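Domurport Campaign Desk, version 2: review

2020-03-29

Domurport Campaign Desk is a browser-based tool for planning and sending email promotions. It is aimed at small firms that sell goods or services locally and have outgrown a shared spreadsheet. I used it to run the mailings of Omdale, a kitchen fitting business, from December onward. The contact list held 1,910 addresses at import.

Setup took one afternoon. The import screen accepts CSV only and rejects any file with a blank header cell, without saying which column is at fault. Duplicates are matched on email address alone, so a customer with a work address and a home address is stored twice. Tags carry over correctly if they are separated by semicolons. Commas are read as part of the tag name.

The template editor is block-based. Blocks can be saved and reused across campaigns, and a change to a saved block is applied to every draft that contains it. Sent campaigns keep the old version. Image blocks are resized on upload and the original is discarded — keep your own copies.
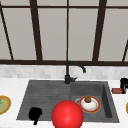
Scheduling works by time slot. The smallest step is 15 minutes, and slots follow the time zone of the account, with no option to send by the recipient's local time. A scheduled campaign has to be returned to draft before the subject line can be edited, and doing so clears the slot.

Reporting is the stronger half of the product. Opens, clicks and unsubscribes are shown per campaign and per tag, and the table exports cleanly. Split tests are limited to two subject lines. The test sample is fixed at 30 percent of the list, too small for some tags to give a usable result.

I ran Dinunach on the same list for comparison. It has better import checks and a weaker report view. Its editor took over twice as long to load a saved draft.

Support is by ticket. The help pages still describe version 1 in places, mainly under billing and user roles.

Suitable for a single sender with one list. Firms with several branches should wait for separate permissions, listed on the roadmap without a date.

Reviewed by Oddsson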